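Ollora Recorder – Set-up and Use
Section 9: Recording a scooping task with two arms

Before you start, finish section 10 of the Wamberg arm guide (homing and soft limits). If you skipped it, go back. The arms will remind you otherwise, and they are less polite than we are.

9.1 Laying out the table

1. Clear the table and hang the backdrop behind it. Creases are fine. The learner has seen worse.
2. Put the bowl near the middle, within reach of both arms.
3. Fill the bowl nearly to the rim. Any fine, dry grain will do, as long as you keep to the same one for the whole set.
4. Place the spoon in the gripper of the scooping arm and close the fingers on the handle. Tug it. If it slides, open and try again.
5. Bring the other arm up to the front of the bowl with its fingers closed.
6. Check the wrist camera view. You should be able to see the spoon and the grain over the tips of the fingers. 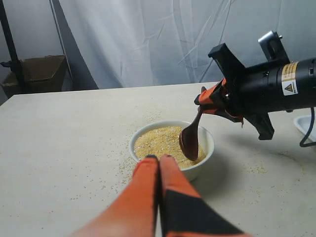

Fig. 9-1. Spoon in the grain, seen from the wrist camera of the other arm.

Note: The fingers will hide the front of the bowl. Leave them there. If you move the camera to get a nicer view, every episode recorded before the move belongs to a different set, and you will have to explain this to whoever trains on it.

CAUTION: Keep hands off the table while the arms are live. Read the warning label on the gripper at least once in your life.

9.2 Recording an episode

1. Open Rundby on the recording computer and choose New set. Give it a name you will still understand in May.
2. Press Start and wait for the tone. Movements made before the tone are lost, including the good ones.
3. Lower the spoon into the grain, scoop, lift, and hold still over the bowl.
4. Tip the grain back and press Stop.
5. Mark the episode Keep, Poor or Bin. Poor means the spoon got there by an ugly route. Bin means you sneezed.

Spilling a little is allowed. Do not sweep between episodes – a learner brought up on spotless tables goes to pieces at its first stray grain. Sweep when you top up the bowl.

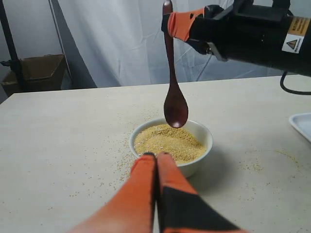 Vary the height at which you hold the spoon, and come down from a different side now and then. People settle into one tidy movement by the third try and repeat it until lunch. Rundby will happily store 17 copies of the same scoop and call it a set.

CAUTION: Check that the gripper cable has slack through the whole movement. A tight cable pulls on the wrist, and the learner will copy the wobble with great care.

9.3 Error messages you will meet

Error 1378, "Frame gap": the camera dropped pictures during the episode. Bin it and check the plug.
"Arm not following": the leader and follower have drifted apart. Stop, home both arms and start a new episode.
"Set name in use": you called it "test" again.

For exporting to Anghel format, see section 10.

Text last revised Jul 3, 2022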